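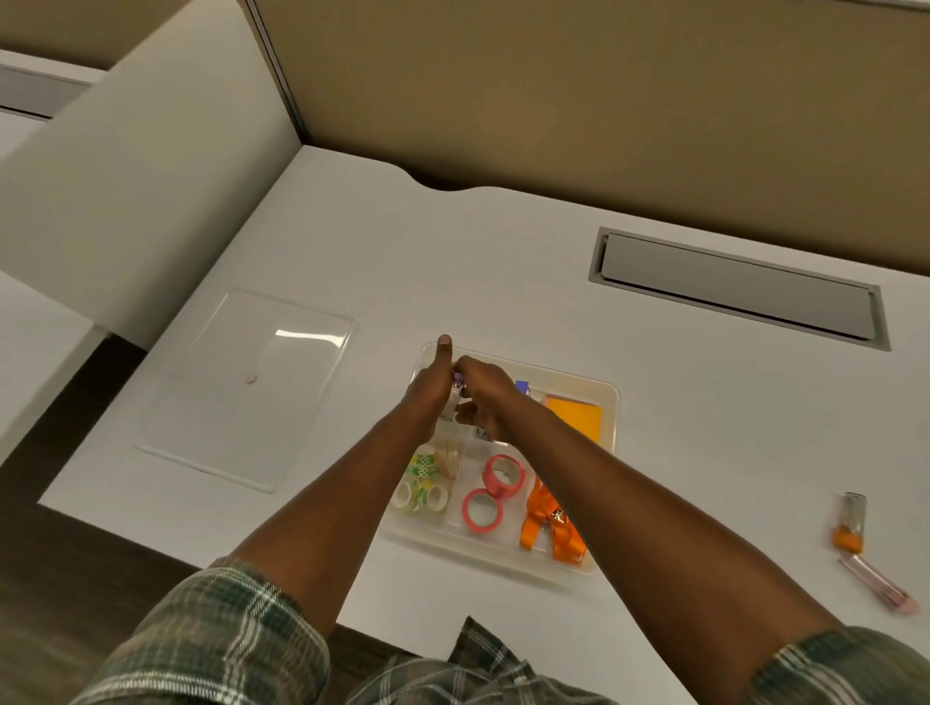
What is desk-side automation? The transfer of small clerical tasks, such as sorting supplies, to machines.

At Skirden, Yüksel units took over restocking in March — nearly 223 requests a month. Two clerks moved to checking exceptions.

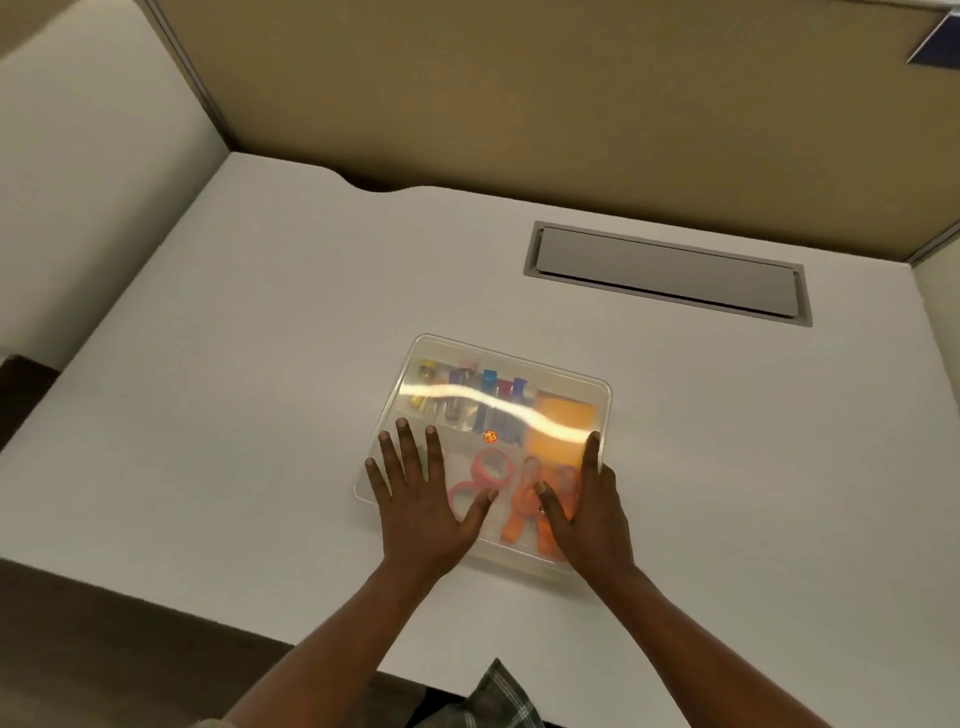
Organizer tray with its lid on, held at a cubicle desk.

Job content changes more than headcount. Kitting stays manual where items vary in shape, as with tape rolls handled over a divided tray, the lid set aside on the desk. 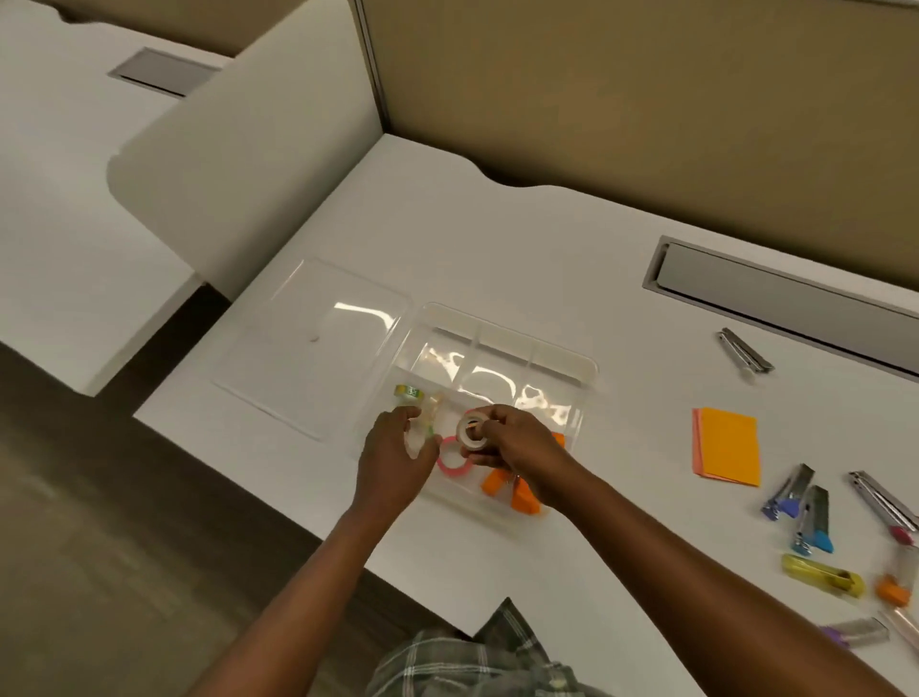 Retraining at Clendden takes 11 days. Mixed small goods are left to staff, and a tray that holds tape in one section and orange items in another is still filled by hand.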